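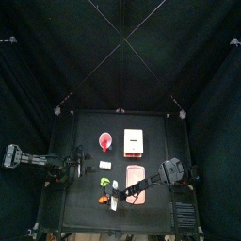 Continuing from the last entry. Cell 2, both arms, table task set as before. The fault to be chased is the right gripper reporting a closed grasp when it has closed on nothing, or on one side only. Bevan calls it the phantom grip and that is what it is called in the tracker now, so I will use it.

State of things at start: left arm homed and held, right arm under teleop. Grip force limit at 40 percent, unchanged from January. Controller is the Skornis box with the older firmware. I did not want to change firmware and fingers in the same week, and the fingers were changed first.

Symptom, for anyone picking this up cold. Operator commands close. Jaw stops short of full travel, motor current rises, the controller sets the HOLD flag, and the arm is then free to lift. On a good grasp that is correct. On a phantom the jaw has stopped for some other reason and the lift happens with nothing in it, or with a part that hangs from one pad and drops. The second case is the one that matters. On the last bad run a part went off the table edge and the arm followed its path down to the edge fitting and tripped on overload. No damage to the fitting. Wrist took a knock, checked, within limits.

Things ruled out so far:

Encoder slip. Marked the shaft, ran 80 open-close cycles with no part, mark still aligned.

Cable drag at the wrist. Re-routed and re-tied, no change in the fault.

Supply dip when both arms move together. Logged the rail, flat.

Bad pad adhesive. Nermina pulled both pads and they were sound. New ones fitted anyway, same fault.

What is left is friction in the jaw slide, or the current threshold being set too low for the new fingers, or both. The new fingers are heavier. The threshold was carried over from the old set and I can find no note of anyone checking it.

Changed the test procedure before going further. Until this is closed, no lift is to be commanded on the HOLD flag alone. Operator looks at the wrist view and confirms both fingers by eye, then lifts 6 mm and stops, then looks again. Slow, but the arm stays well clear of an overload trip. The e-stop stays within reach of the operator and not on the shelf behind the chair, where I found it this morning.
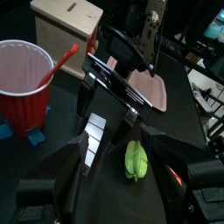 Zemville, February

Moved the log over to the shared notebook so Nermina can add to it from her side.

Ran the gripper open and closed over the table at low speed with the current trace up. There is a bump in the trace partway through the close, always on the closing stroke, never on opening. It is small, but with the carried-over threshold it is enough to set HOLD if the jaw happens to be moving slowly at that point. Under teleop it often is, as people ease off when the fingers get near a part.

So the phantom depends on the operator's speed. That explains why Bevan could not get it with the scripted close – the script goes through the bump at full rate and the filter smooths it out.

The star fruit is not much use for this test. The ridges let the fingers settle in more than one way and the current is different each time. Flat-sided parts give a cleaner answer. Used the white blocks for the rest.

With the blocks the second failure can be set up on purpose. Bring one finger into contact, leave the other a short distance off, and close slowly. If the bump arrives before the far finger lands, HOLD is set with contact on one side only.
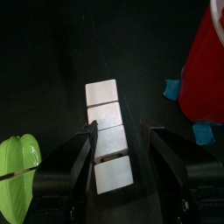 A contact check on each finger would catch it directly, but these fingers have no pad sensors and the Szabó set that does will not fit our mount without an adapter. Nermina is drawing one. Until then it has to be done in the controller.

Proposed change: raise the current threshold, and require the current to stay over it for 80 ms before HOLD is set. The bump is shorter than that on every trace I have. Side effect is a slightly harder squeeze on thin parts, to be checked on the cards before it goes live.

Also noted that the motor case runs warm after a long session. Logged under Hotside with the other thermal items, not treated here.

Open items:

Strip and clean the right jaw slide, look for a burr at the bump position (Bevan)

Repeat the slow close on the left arm, same threshold, same fingers

Find out who signed off the finger swap and add a threshold check to that sheet

Adapter drawing for the sensor fingers (Nermina)

Lockout rule on lifting stays in force for all operators until the slide has been looked at.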